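Teaching a path robot by joystick – how many runs?

verge_wrangler
I've driven our rover down the Prisach path by remote 14 times and it still copies my worst habit, a little swerve to the right whenever there's gravel on that side. Proud parent. Training from the front camera only, plus stick positions. Stretch is wet asphalt, grit all over, grass on the left, weedy bank on the right.

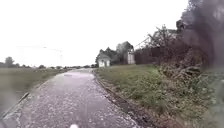
I keep the speed low and aim for the small white building. Do I record more of the same or throw out the bad runs?

joly_fan29
More. 14 is nothing. Come back at 29.

S. Chauvin
Disagree. 29 runs with a swerve will give you a very confident swerve. Bin the worst 3, then start a few runs badly placed on purpose and record only the recovery.

joly_fan29
Or drive straight?

verge_wrangler
Rude – but noted.

tin_mule
What does it do on the shiny bit? Mine treats puddles as sky and wants to go there.

verge_wrangler
Slows down, same as I do. So it learned my nerves too. Recovery runs Sunday, if Aurélien gives me back the controller.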